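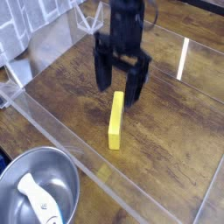
Building a clear acrylic tray for a wooden tabletop

A low-walled tray with transparent sides keeps small parts and blocks on the table and leaves the surface visible. These instructions cover a four-sided tray with a clear floor, cut from sheet and joined with solvent cement. The same method works for any rectangle that fits inside the table edge.

Materials

Clear cast acrylic sheet. Extruded sheet is cheaper but tends to gum up under a saw blade. The Premmont cast sheet used for this build came with paper masking on both faces. Leave the masking on until the joints are marked.

Solvent cement and a needle applicator. Enriquez thin-grade was used. Thick cement is for gaps, and there should be no gaps.

Small triangular brackets, cut from offcuts of the same sheet, for stiffening the walls.

Wet-and-dry paper, masking tape, a steel square, a flat bench.

Cutting

1. Measure the tabletop and decide how much bare wood to leave outside the tray. The floor panel here was cut from a 2000 by 1400 mm sheet, with the short side of the tray set at 682 mm. Write the dimensions on the masking paper.

2. Cut the floor first. Cut the walls afterward and check each one against the floor panel before moving to the next.

3. Sand the sawn edges flat. Do not flame-polish any edge that will be glued. Flame polishing leaves stress in the acrylic and the cement can craze it.

4. Cut the brackets with two edges at a true right angle. Check with the square.

Joining

5. Peel the masking back from the joint areas only. Tape the first wall upright on the floor panel and confirm it is square.

6. Run the needle along the inside of the joint. Capillary action draws the cement in. Stop when the line is filled from end to end. Excess cement marks the face and cannot be wiped off cleanly.

7. Leave the joint untouched until it has set, then do the next wall. Corners are done last – they need the two walls already fixed to the floor.

8. Add the brackets near the top of the walls. Long walls flex without them.

Fitting to the table

9. Brush the tabletop. Grit under the floor panel will scratch both the acrylic and the finish.

10. Lower the tray from one long side. Do not slide it. 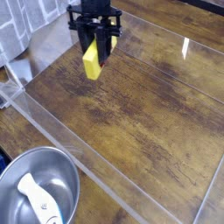

11. Check the tray for rocking. Old or distressed tops are seldom flat. If a corner lifts, put a 2 mm clear bumper under it and check again.

Choosing blocks and lighting

Matte blocks in a strong single color are the easiest to pick out against mottled brown wood. Yellow reads well. Dark green and brown do not. Clear walls will return a faint reflection of anything bright placed close to them, and a window or lamp to one side will put a long white glare on the nearest panel. Move the lamp or draw a curtain. Abrading the panel to dull it defeats the purpose.

Cleaning

Use lukewarm water, a drop of dish soap and a microfiber cloth. No ammonia glass cleaner and no paper towels.

Comments (3)

poldale_shop
What wall thickness? I used thin sheet on mine and the long side bows even with brackets.

benchrat
Agree on step 3. I flame-polished everything and had crazing along two joints by the next morning. Had to recut both walls.

Simcombe Hobby Room
Does the floor panel trap moisture against an oiled finish? Ours is waxed and we lift the tray out every January to let the top breathe, but I would like to know if that is often enough.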